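Home | News | Clubs | Calendar | Contact

Filed under: Student Projects, Robotics

Batteries are harder than they look

18/10/2022

I stopped by the Plukwood robotics club after school to see what they've been up to this fall, and I ended up staying until they switched off the lights. The big project right now is called Sima. It's a pair of robot arms working together at one table, and the students want it to handle the batteries in a remote control without any help from a person.

Sounds easy, right? I thought so too! Then one of the juniors handed me the controls and I pushed a remote clear off the table on my first try. (It survived. I'm told it has been through worse.)
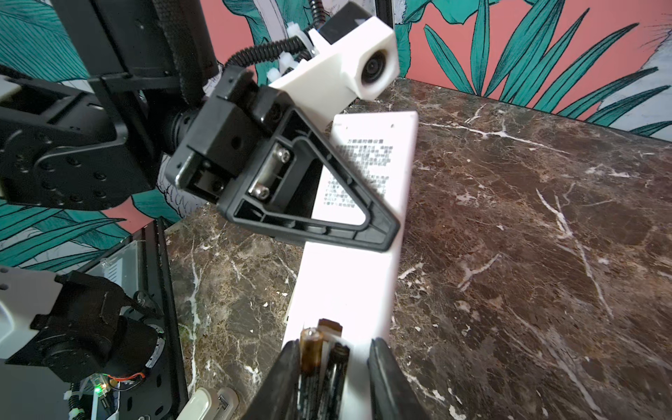 The trouble is that everything about this job is small. One arm has to keep the remote from sliding while the other one does the fussy part, and if either of them is off by a hair the whole thing skates away. Batteries like to roll, and the little springs in the compartment push back. The kids have been practicing by steering the arms by hand, over and over, and saving every run so the software has something to learn from. They have 2,000 runs saved so far and they'd love to double that by January.

There are 19 students in the club this year, split into four teams. One team looks after the grippers, one does the cameras, one writes code, and the last one (the loudest, by a mile) does the actual driving. They trade jobs every few weeks, so even the kids who swore they'd never touch a line of code are starting to poke at it.

All of this is headed for the Lollier Open, a regional meet with a tabletop event where each team gets five minutes per task. The students find out the exact tasks that morning, but small household stuff is always on the list, so remotes seemed like a good bet.

The club meets Tuesdays and new members can still join. You don't need any experience, and I'm the proof that they'll let just about anybody drive.

Recent items
- Rinum workshop adds a second soldering night
- Lollier Open: sign-up forms and rules
- Chess club looking for boards
- Winter concert dates posted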